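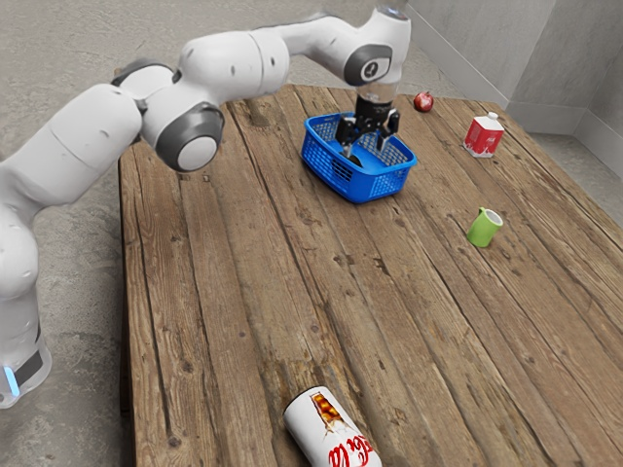
Gripper down in the blue basket, fingers open, from the simulation.

From: Felicja Piątek
To: Storgate workshop list
Subject: Re: [storgate] Arm bench - where should the basket go?

Hello all, and hello Lungile,

Thank you for such a thorough message, I read it over breakfast and then again on the bus, and I've been moving things about in the simulation ever since (my poor laptop sounds like a hairdryer!).

Lungile Msimang wrote:
> I've been measuring up for the bench and I'm a bit worried about
> reach. If the arm stands on the floor beside the table, as Felicja
> has it in the model, does it get to the far half without stretching
> out completely flat? And can the gripper go down inside the basket
> without the wrist fouling the rim? I'd like to know both before I
> drill four holes in the concrete, as I'm not keen on filling them
> in again. Also, is 100 mm between basket and table edge enough?

The reach first. With the base on the floor at the left and the basket on the far half of the table, the arm gets over it with the elbow hanging above the near side, and I think that's a comfortable enough pose. I did try pushing the basket back by another 55 mm and the planner began to sulk, so please let's keep it where it is for now. Your 100 mm is fine by me.

As for going down inside, yes, it can. I have the gripper pointing straight down with its fingers either side of the little dark object at the bottom, and the wrist stays well above the rim. What I haven't tried properly is anything lying close against the basket wall. I've turned the basket at an angle to the table and I suspect that makes the corners harder, but I'd sooner leave it like that, as none of us will ever put it down square in real life.

The rest of the table has the apple (my name for it, the model file only says "fruit_round"), the milk carton, the green mug and the Coca-Cola can. The mug and the can are both on their sides. I'd like the mug to be our second job once the basket is behaving, and I'd welcome opinions on whether to go for the handle or the rim. My own feeling is the rim, but I've been wrong about mugs before.

One thing I'd ask you to check, Lungile, is the height of the real table. I've used 345 mm from the floor plate to the underside of the planks on the low trestles, and I took that from the Kusta drawing, which is older than the new feet. If it's out by 12 mm or so it won't matter much for the carton, but it will for anything we pick up off the bottom of the basket.

I've put the file in the Plosamora folder under "bench", with the Gisler gripper settings in the same place. Do open it and move things around, only please save under a new name!

I'll be in on Saturday from ten if anyone would like to go over the drilling with a tape measure. I can bring the long one, and there'll be poppy seed cake.

Warmly,
Felicja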